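Desk odds and ends – split rings, little whiteboards, where does it all go?

Kanok_R
Hi all! Trying to get my desk sorted before September and I keep getting stuck on the tiny stuff. I'm fine with books and paper, it's the rings and clips and pens that beat me (I bought a Sidik drawer tray with 13 slots and somehow filled it in one night).
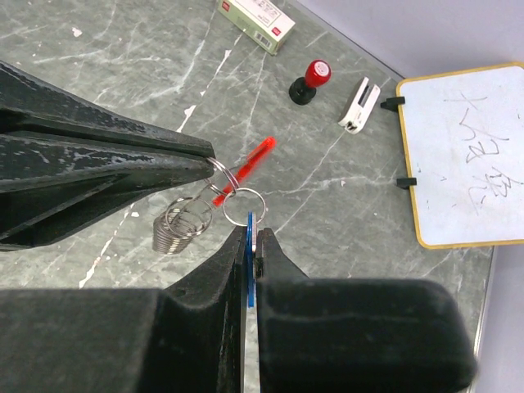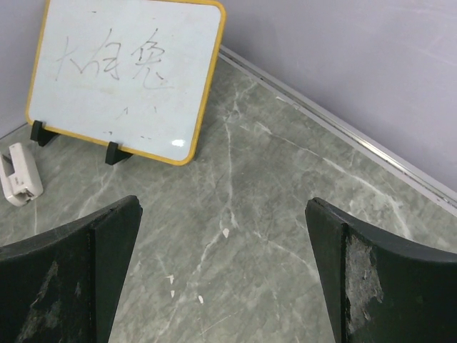 Same marble-patterned tabletop in both, and the little yellow-edged whiteboard stays out whatever happens.

ita_doherty
What's the easiest way to stop split rings from tangling with everything else in a drawer?

FlanaganFan
Thread them all on one big carabiner and hang it on a hook inside the cupboard door. Mine has been up for 2 years and I've never had to pick a knot out of it.

Orla_Fitz
Hmm, I don't agree with the hook. I tried it and every time I wanted one ring I had to take the whole bunch down. A mint tin is so much better – it's flat, it closes, it fits in any drawer.

FlanaganFan
But then you're digging through a tin! I have 30 rings at least and they all grab each other.

Orla_Fitz
Then maybe you have too many rings, lol. Keep five and give the rest away.

teresa_mt
Not getting into the ring fight, but on whiteboards: wipe it with a damp cloth now and then, not just the dry eraser. Old marker builds up and goes gray, and then you can't read your own list. I love mine and use it for groceries, phone numbers, everything.

Kanok_R
Ooh, I only ever use the dry eraser, will try the cloth tonight. And I'm leaning toward the tin, sorry Flanagan! The hook would be great if my cupboard doors weren't glass.

FlanaganFan
Fine, fine. Get a tin with a hinge at least, the loose lids always go missing.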